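The slope is finally planted!

If you've been reading for a while you know the slope. It runs from the back fence down to the ditch, it faces south, and for as long as we've lived in Cidville it has been crabgrass and washouts and one very stubborn yucca. Mowing it meant wearing baseball cleats. I'm so happy to say I will never mow it again.

I got the push I needed in December, when I went to a talk on native groundcovers at the Ametepe garden center. Daryna Kushnir gave it, and she brought trays and trays of roots for us to look at, which sounds dull and was the best part of the evening. Little bluestem goes down for feet! Most lawn grass barely bothers. I went home and drew the whole hill on the back of a calendar (twice, because the first version had no path in it and I'd have been stuck at the bottom forever).

What went in

The hill measures 1153 square feet, and I ordered 638 plugs: little bluestem and prairie dropseed for the bulk of it, then creeping phlox along the top edge, butterfly weed in the hot corner, and wild strawberry wherever I ran out of ideas. Wendell Calloway from two doors down lent me his auger bit, the kind that goes on a regular drill, and I can't say enough good things about it. Poke, drop, press, next one. We did the top half in a single morning and I was grinning the whole time.

Jute netting went down first, pinned every couple of feet, and then I cut little X's for the plugs. Overlap your seams by a good six inches, uphill piece on top. I did the first row the wrong way around and had to pull up all the pins, so learn from me.

I keep the plan in a spreadsheet now, with a tab for each section and a column for what I watered and when. Yes, a spreadsheet for a hill. I love it.
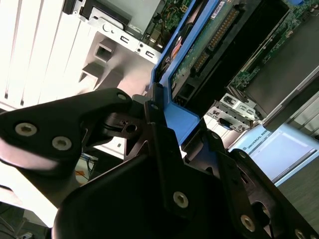 Watering without hauling hoses

My old sprinkler just sent water straight down to the ditch, so I switched to drip line run across the slope, one loop per terrace. The whole thing cost me $818 with the plants included, and the timer was the priciest single piece. I run it early, in two short rounds with a break between, and the soil takes in far more that way.

Fulgencio Ocampo asked in the comments last time whether the yucca survived. It did! I planned around it. It has a ring of phlox now and looks very pleased with itself.

Next up is the path. I have my eye on some flat fieldstone and I want to set the steps before the strawberries start running everywhere. If you've built steps into a hill without mortar, please tell me how deep you dug, I want all the details.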